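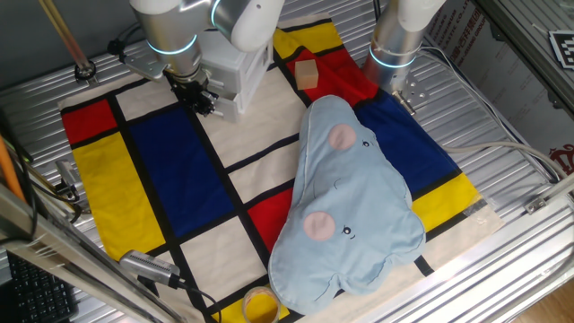 A day at the Trotbridge mill
Posted December 1, 2023

In October I visited the open day of the old wool mill in Trotbridge, together with my colleague Wing-yan Ng. We both take the evening weaving course in Tikgate, and our teacher, Ailsa Dunbar, had told us many times that we must see a working mill before we complain again about our small looms.

The bus from Tikgate stops at the bridge, and from there you walk uphill beside the river. We arrived too early. The gate was still closed, so we drank tea from my flask under the bicycle roof and watched the people come. Most of them were families from the town, and I heard several older people telling their grandchildren where they used to work.

The tour began in the sorting room, where the wool is divided by hand. Our guide was Impi Keskinen. She let us put our hands into two bags, one from the neck of the sheep and one from the back legs, and the difference was much bigger than I had expected. My fingers were greasy until the evening. In the next building is the spinning, and there it is so loud that we received ear plugs at the door. Impi wrote her explanations on a small board and held it up. One of them I copied into my notebook: the oldest machine needs 4 hours of cleaning before it can change from a dark colour to a light one. Now I understand why the white yarn is always made first.

For me the best part was the dye house. It smells of vinegar and wet dog, and the floor is never dry, so please wear good shoes. In-ho Jeon, the dyer, keeps a book with 1000 recipes, every one with a little knot of yarn glued beside it. He showed us a blue that he has tried to repeat for two years - the water in the river has changed, he thinks, and the blue has changed with it. Wing-yan asked if he could use rain water. He laughed and said he had a barrel at home already.

Lunch was in the canteen. The pea soup was good but it was finished quickly, so I recommend to go before noon.
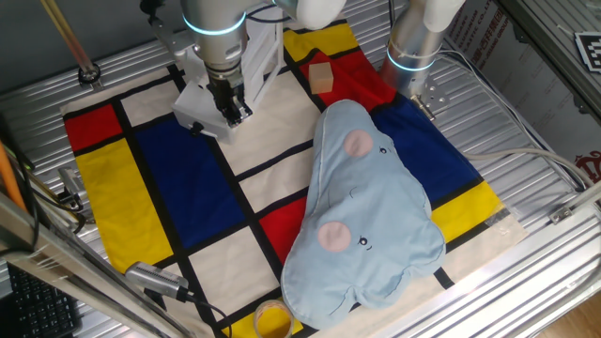
Strong colours: red, yellow and blue with black lines on cream.

In the afternoon there was a short talk by Ok-hee Kang about pattern drafting. She spoke fast and I lost some of it, but I took home her advice to draw the stripes first and choose the colours later. I have always done it the other way around.

The mill shop sells ends of cones by weight. I bought grey and a dark green, enough for a scarf, and Wing-yan bought more than she could carry. We missed the bus and had to wait at the bridge for the next one, with the bags between our feet.

The next open day is in spring. Entry is free, but you must write your name on the list for the dye house as soon as you come in.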